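Does Wood Really Keep Growing After It's Cut?

People say a lot of things about wood. One is that a table is "still alive." You may have heard a grown-up say it when a drawer got stuck in August. Should you believe it? Let's check.

A tree grows by making new cells in a thin layer just under its bark. Cut the tree down, saw it into boards, and that layer is gone. No new cells, no growing. So the drawer didn't grow.

But it did get bigger! Wood is full of tiny tubes that once carried water. When the air is damp, their walls soak some of it up and swell. When the air is dry, they shrink again. 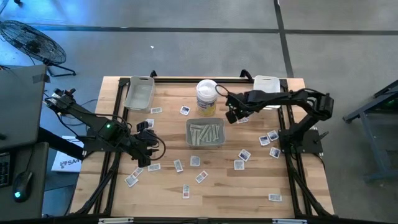 A light wooden tabletop.

Here is another claim to be suspicious of: "Count the rings and you know exactly how old the tree was." Mostly true, but be careful. In a bad year a tree may skip a ring, and in a strange year it may make two. If you count 52 rings on a stump, the tree was about 52 when it was cut – and a bit older if the stump is tall, as it took time to grow that high.

And "hardwood is always hard"? Nope. Balsa is a hardwood, and you can dent it with your thumbnail. The name tells you what kind of tree it came from.

Try it yourself: draw a line across a dry wooden craft stick, leave it in water overnight, and measure its width before and after. Don't take my word for it.

98 shares | 3 comments

Zirnbridge Class 3: Ours got wider but hardly any longer. Why?

hyvönen_fan: my grandpa still says the table is alive

Tostum: I did it twice and got different answers. Is my ruler bad?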